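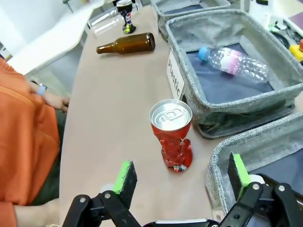
## 4. Mise en place des bacs et tri des contenants

Cette section concerne le tri sur table avec les bacs souples gris de la gamme Dandberg. Pour le montage du support mural, voir la section 6. Le nettoyage complet des bacs est traité en section 5.

### 4.1 Choisir l'emplacement

1. Choisissez une table stable, à surface lisse et facile à essuyer. Une profondeur de 80 cm convient bien ; en dessous de 70 cm, les bacs gênent le passage des mains.
2. Dégagez la table et essuyez-la avec un chiffon à peine humide. Laissez sécher avant de poser les bacs.
3. Placez les bacs en ligne sur un seul côté, le droit si vous êtes droitier. Le reste du plateau sert à poser les contenants en attente.
4. Tournez chaque porte-étiquette vers la zone de dépose.

> **Note.** Les bacs peuvent se toucher. Si vous les écartez, les petits objets finissent dans l'intervalle, surtout les capsules et les bouchons.

> **Attention.** Ne placez pas les bacs à côté d'une plaque de cuisson, d'un radiateur ou d'une lampe chauffante. La matière des parois supporte mal la chaleur et se déforme sans reprendre sa forme.

### 4.2 Ouvrir et garnir un bac

Les bacs sont livrés à plat.

1. Dépliez les parois, puis appuyez sur le fond avec la paume jusqu'à ce qu'il soit bien à plat.
2. Glissez la doublure à l'intérieur, coutures contre la paroi.
3. Rabattez le bord de la doublure si votre modèle en prévoit un. Sinon, faites-la affleurer sous le bord du bac.
4. Contrôlez les angles. Un angle mal rempli retient les gouttes et prend une odeur en quelques jours.

Une paroi qui penche vers l'intérieur se redresse en laissant le bac rempli de linge sec pendant une nuit. N'utilisez pas de fer à repasser.

### 4.3 Poser les étiquettes

Le jeu de cartes fourni est imprimé en anglais. Les cartes sont blanches, à lettres noires, et se fixent dans le sens de la hauteur ou de la largeur selon la place disponible. La correspondance est la suivante :

| Carte | Contenu |
|---|---|
| Plastic | Bouteilles, flacons et gobelets en plastique |
| Metal | Canettes, boîtes de conserve, capsules |
| Glass | Bouteilles et bocaux en verre |

1. Fixez la carte sur la paroi avant, à gauche, avec les attaches du sachet.
2. Vérifiez qu'elle reste lisible depuis votre place, debout comme assis.
3. Si vous préférez des cartes en français, découpez-les dans un carton blanc de 17 cm sur 5 cm. Les attaches acceptent un carton jusqu'à 1 mm d'épaisseur.

**Note.** Une carte posée à la verticale tient mieux sur les petits bacs, dont la face avant se creuse quand ils sont pleins.

### 4.4 Préparer les contenants

Videz tout à l'évier avant de revenir à la table. Un rinçage rapide à l'eau froide suffit pour les boissons. Prévoyez de l'eau tiède pour les sirops et les produits laitiers.

- **Bouteilles en plastique** : videz, aplatissez si votre commune l'accepte, revissez le bouchon. L'étiquette peut rester en place.
- **Gobelets en plastique** : videz et empilez. Un gobelet transparent couché sur une table claire se voit mal ; faites un dernier passage de la main sur le plateau avant de ranger.
- **Canettes** : videz et écrasez si vous manquez de place. Laissez l'anneau attaché au couvercle.
- **Bouteilles en verre** : videz et retirez la capsule, qui va avec le métal. Ne cassez pas la bouteille pour gagner du volume.

> **Attention.** Une canette froissée peut présenter des arêtes coupantes le long des plis. Prenez-la par le dessus et le dessous, sans faire glisser les doigts sur le corps. Portez des gants si vous en triez beaucoup.

### 4.5 Trier

1. Posez les contenants sur la partie libre du plateau, sans les entasser.
2. Mettez d'abord de côté tout ce qui ne se jette pas. Les verres à pied, les verres décorés ou peints et la vaisselle retournent au placard ou à l'évier.
3. Commencez par le verre. Une bouteille couchée roule facilement : saisissez-la par le corps et déposez-la au fond du bac, sans la lâcher.
4. Continuez avec le métal.
5. Terminez par le plastique, plus léger et plus encombrant. Les bouteilles longues se placent en diagonale lorsqu'elles ne tiennent pas à plat.
6. Arrêtez le remplissage à environ 20 mm sous le bord.

> **Attention.** Un verre à boire cassé ou ébréché ne va pas dans le bac à verre. Sa composition diffère de celle des bouteilles et il perturbe le recyclage. Enveloppez-le dans du papier épais et jetez-le avec les ordures ménagères, sauf consigne contraire de votre commune.

### 4.6 Vider les bacs

Portez un bac à la fois, les deux mains sous le fond. Les bords ne sont pas des poignées et se détendent si on les tire.

Pour le verre, sortez les bouteilles une par une au-dessus du conteneur. Pour le plastique et le métal, retournez le bac et tapotez le fond. Regardez ensuite dans les angles de la doublure : sur un fond foncé, une capsule passe inaperçue.

Si la doublure est humide, retirez-la et suspendez-la à l'air libre. Remettez-la une fois sèche.

### 4.7 En cas de difficulté

**Le bac bascule quand on dépose une bouteille.** Le fond n'est pas à plat. Videz-le et reprenez l'étape 1 du point 4.2.

**La carte se détache.** L'attache n'a pas traversé toute l'épaisseur de la paroi. Enlevez-la, décalez-la d'un centimètre et recommencez.

**Une odeur persiste après séchage.** Lavez la doublure à la main avec du savon doux, sans adoucissant. Si l'odeur vient du bac lui-même, suivez la procédure de la section 5.

Les doublures et les attaches de rechange se commandent auprès d'Indovberg, en précisant la taille du bac et la couleur de la doublure.

*Section révisée le 26 mai 2019, Liviu Radu. Remplace la version de février.*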